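October 2021, Sunday, late, tea gone cold

276 good ones!! I wrote the number on the back of my hand in biro on the bus so I'd have it for tonight. 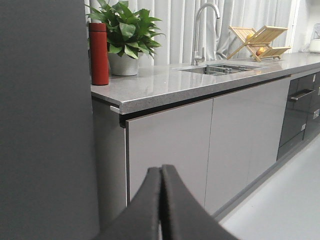 I went in meaning to do an hour and stayed until it was dark, and I'd have stayed longer if the building didn't lock itself. The Gitwood kitchen is so much nicer to work in than the old bench. Everything we collected in March was on that one bench under the strip light, and of course the model learned the bench beautifully and fell to bits the moment we moved it. Now there's a proper counter with a shine on it, a sink, cupboards, a plant with great big leaves, all the stuff a real kitchen throws at you. I kept thinking, yes, this is the sort of thing it needs to see.

The job today was reaches and lifts, me driving the arm by hand and Codel saving the lot. I've got much better at it. In the first week I was jerky and kept stopping halfway to think, and all that dithering goes straight into the examples, so you end up teaching it to dither! Now I breathe out, go in slowly, close, lift, hold, put down, done. There's a rhythm to it, a bit like knitting. I had the radio on low and lost a whole afternoon programme without hearing a word.

I threw away a fair few. Some were my fault (elbow on the stop button, twice) and a batch had the clock wrong, so the pictures and the arm positions didn't line up. I nearly kept those. Then I remembered how long it took us to find the bad ones in the March set and I binned them, and felt very grown up.

What I really want to write down before I forget: I left some of the misses in. The ones where I came in at a poor angle, backed off and had another go. Marnix, our last model, had only ever been shown tidy runs, and if it missed it just sat there with its fingers shut on nothing. So 5 of every batch from now on are going to be deliberate fumbles with a recovery, labelled as such. I'm so curious whether it picks up the second try. It might do nothing at all. I don't care, I want to see!

Arnaud starts training tonight on everything so far, 371 with last weekend's added. Small, I know. But they're clean, and they're varied, and I know nearly every one of them by heart.

To do: charge the spare battery, move things round on the counter before the next lot, try it with the lights off and only daylight, buy more biros. Wrists a bit sore. Bed.

2 comments
5 shares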